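Part 3: Getting your Stillix set up in the bedroom

Okay, so you've got the base charged and the app on your phone (if you don't, go back to Part 2, I'll wait). This part covers where to put the Stillix, how to pair it with the Tridlow bed sensor, and how to teach it what your quiet room sounds like. I've set up four of these now, two at my place and two for my sister, and the order below is the one that gave me the least trouble.

Before you start

Strip the bed down to the mattress. You'll need the sensor strip, its two cloth ties, the short cable with the flat plug, and a clear spot on the nightstand. The long cable is for the wall. I mixed them up the first time and spent an evening swearing at a light that wouldn't come on.

Placing the sound unit

1. Set the Stillix on the nightstand with the speaker holes facing the pillow. Mine sits 26 inches from my head and that's plenty close.

2. Keep it off the headboard. The low sounds travel right through the wood and you'll feel them in your teeth!

3. Plug the long cable into the wall and wait for the amber light to go steady.

Note: If you share the nightstand with a clock radio, put the lamp between them. Ivone Prado, who wrote the original quick card for the Stillix, suggests the opposite side of the bed altogether, and she's probably right, but I don't have an outlet over there.

Laying the sensor strip

4. Unroll the strip across the mattress at chest height, printed side up. Smooth it flat with your palm, working out from the middle.

5. Run the ties under the mattress and knot them loosely. You want to be able to slide a finger underneath.

6. Plug the short cable into the end of the strip and then into the back of the Stillix. It clicks. If it didn't click, it isn't in.

7. Put your fitted sheet back on and make the bed the way you normally do, blankets and all. The strip needs to be calibrated with everything on top of it, so don't skip the heavy stuff just because it's April and you're about to pack it away. 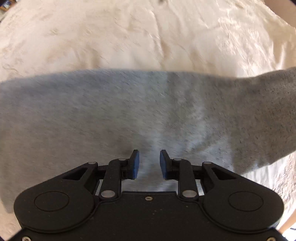 Do I have to calibrate again when I change blankets?

Only if the new one is a lot heavier or lighter than the old one. Swapping one cotton blanket for another won't bother it, but going from a thin cover to a big winter comforter will, and you'll see the sleep graph go flat.

Calibrating

8. In the app, tap Room, then Learn. Lie down where you usually sleep and stay put for 158 seconds. (Yes, it's an odd number. There's a countdown on the screen.)

9. Get up and leave the room when it chimes. It listens to the empty room for another 17 seconds, and a creaky floor will throw it off, so walk softly.

10. Set the starting volume. I use 37 and turn it down from there.

Caution: Don't iron anything on top of the bed while the strip is in place, and don't use a heating pad over it. Unplug the short cable before you wash the mattress cover.

If the light blinks red after step 9, run Learn again from the top. Two red blinks in a row means the cable has worked loose, so go back to step 6.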